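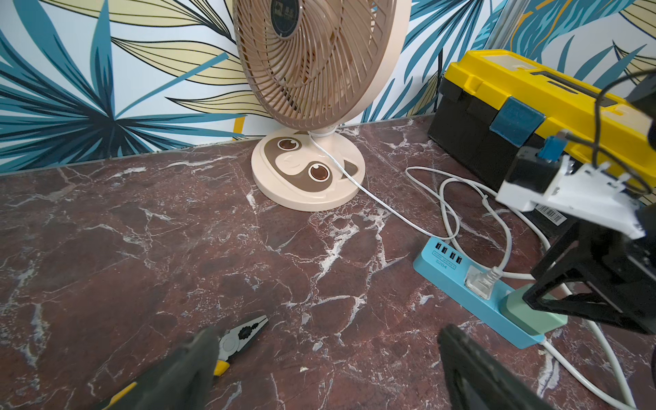
Progress report to the Pillai Fund
Small Appliance Repair Bench, Ladero Neighbourhood House
2021-11-25

Dear Inger and everyone at the Fund,

I hope this finds you all well and not too frazzled by the end of the year. I promised a proper update once the bench was up and going, and I'm very happy to say it is (a bit behind where I wanted us to be, but going!).

When we wrote the application we had a bare corner and a lot of good intentions. Your grant of $2,417 has changed the look of the place completely. The bench now has its reddish-brown marble-look top, which wipes down beautifully, and the leafy wallpaper behind it has turned out to be everybody's favourite thing in the building. I was unsure about it in the shop, I'll admit, but it does cheer up a long afternoon of chasing blown fuses.

We have spent nearly 2,000 dollars of the money so far. Most of it went on the bench itself and on hand tools, and the smaller amounts on leads, fuses, cable ties and the toolbox. I have the receipts in a folder and will post copies with the final statement. There is 200 dollars set aside for a decent tester, which Rilley have on back order, and I would rather wait for the good one than buy a cheap one twice.

Desk fans have been the big item this spring, as you'd expect with the weather warming up. People bring them in with stiff necks, clogged grilles, tired cords and blades furry with dust. We ask that everything is unplugged before a screwdriver or a pair of pliers goes anywhere near it, and we've got into the habit of laying the whole cord out along the bench first and looking it over from one end to the other.

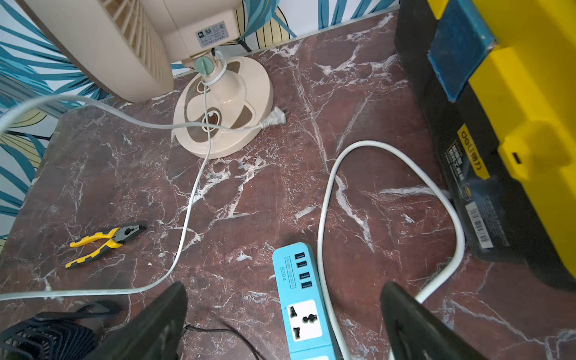

Murali Ramasamy wrote to us after his second session that he'd thrown out three fans in his life and now felt quite guilty about every one of them, and could we please run an evening on cords and plugs alone, as he still didn't trust himself with those.

I think he's right, and we'd like to do it in January. It would cover what you may sensibly do at home, what has to go to a licensed electrician, and how to tell the difference, with a one-page handout to take away. I've put 100 dollars against printing and a few practice plugs. Bemano Hall has offered us its side room if the numbers get too big for ours.
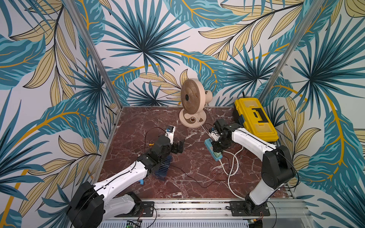 Storage is the one thing I'd still call unfinished. We started out with jars and ice cream tubs, which was charming for a week and then drove us all mad, and a fair bit of each session went on hunting for the right little screw. The yellow toolbox has been a great improvement, with its see-through compartments on top for the small bits, and it lives in the back corner of the bench so there's room out front to work. What we still need is somewhere to keep repairs that are waiting on parts – a shelf with labels would do, and I think we can manage it from what's left.

The other job for the new year is a simple booking sheet, so people aren't standing about with a toaster under one arm. I'll send the final statement once the tester has arrived. Do drop in before then if you're passing, the kettle is usually on, and bring anything that rattles.

With warm thanks from all of us at the bench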